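Clovton Neighbors Help Board
Home repair > Kitchen > Drains and dishwashers

Dishwasher leaves grit on everything, and only on the top rack

Posted by tallowhill, Apr 6, 2024

We moved into a rental in Clovton in October and inherited a Flimard dishwasher of uncertain age. It washed fine over the winter. Now the glasses on the top rack come out with a fine sandy film on them, while the bottom rack looks like a catalog. I have cleaned the filter, I have run it empty with vinegar, and I have spoken to it firmly. The landlord's suggestion was to wash the glasses by hand, which I admire as a business model. Water here is hard enough to chew. Is this a part I can replace, or do I start saving?

3 replies

gravelpit_gus
Buy a new one. Mine was doing that and I got a Prallik and it's great. 800 dollars but they haul off the old one.

secondrinse
Before you spend somebody else's 800 dollars, take the upper spray arm off. On most machines of that age it's held by a plastic nut you can turn by hand, and the nut comes off in whichever direction you didn't try first. Hold the arm over the sink and shake it. If it rattles, you've found your sand.

Mine was packed with scale and what I believe was once a lemon seed. The lower arm gets the strong flow and clears itself. The upper one gets whatever pressure is left over and sulks. Poke out the holes with a toothpick (wood, please, a metal pin makes them bigger), then soak the arm in warm vinegar for 2 hours and flush it under the tap from the wide end until nothing comes out.

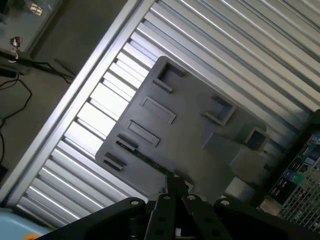
While the arm is off, look at the tube that feeds it at the back. There's a rubber seal where the rack docks, and when that goes stiff half the water ends up running down the wall. The seal costs next to nothing. I paid 13 dollars for mine at Paulík, the parts counter behind the tire shop, and that included being told I'd been loading my bowls wrong for years.

Also fill the salt, if yours has a salt compartment. Hard water plus no salt gives you the same film, and you'll blame the arm for it. Try a hot cycle with the glasses spaced out and report back.

tallowhill
It rattled. I got out a teaspoon of grit and a piece of toothpick, so somebody has been here before me. First load after the soak was better — not perfect, but I can see through a glass again. Going for the seal tomorrow. The landlord has been informed and is very proud of himself.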